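Equipment planning update: the wish list is turning into a real list

We have good news from the automation corner of the Undomari shop. The request for our first small arm cell went in at the start of July, and the first phase came back approved! That gives us $2,484 to spend before the fall, and we have been having a great time arguing over how to spend it.

The arm itself is not in this phase. What we are buying now is everything that tells us which arm and which gripper to ask for: a simulation seat on the Tedus package, a set of test trays from Yuen, and a workbench top that matches the one in the software. The Yuen trays have a six-week lead time, so those were ordered first. Gukitz has also agreed to hold its gripper quote for 38 days, and that takes a lot of pressure off us (thank you to everyone who kept after that one).

Meanwhile the simulation work is already paying its way. We have been running the tray station on screen in the evenings, and it has changed our minds about a few line items. The biggest one is fingertips. We had penciled in the standard set and nothing else, but working in close to a tray wall raises questions about fingertip width and shape that the catalog page doesn't answer, so there is now a separate line for a second set.

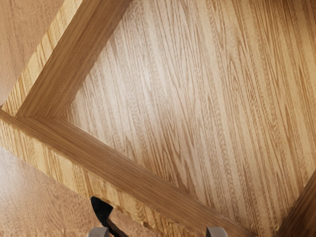 The tray station in simulation, with the gripper fingertips close to the tray's lower wall.

Camera placement is the other thing we are planning around. Pale wood throws back a lot of light, even in the rendered version, and we would like to settle the lighting before we pay for a mount. A couple of cheap diffusers have been added to the budget for now. If they do the job, the fancier light bar comes off the list and that money moves over to spare fingertips.

Still open: whether the trays should be fixed to the bench or left free to sit at an angle. Fixed trays mean a simpler program and a cheaper arm. Free trays mean better vision, more setup time and a bigger ask in the next round — but also a station that could handle far more of our work. We are pricing it both ways, and the side-by-side sheet is pinned up next to the tool crib. Please write on it! Comments in pencil, prices in pen, and leave the supplier column alone until the Gukitz numbers are in.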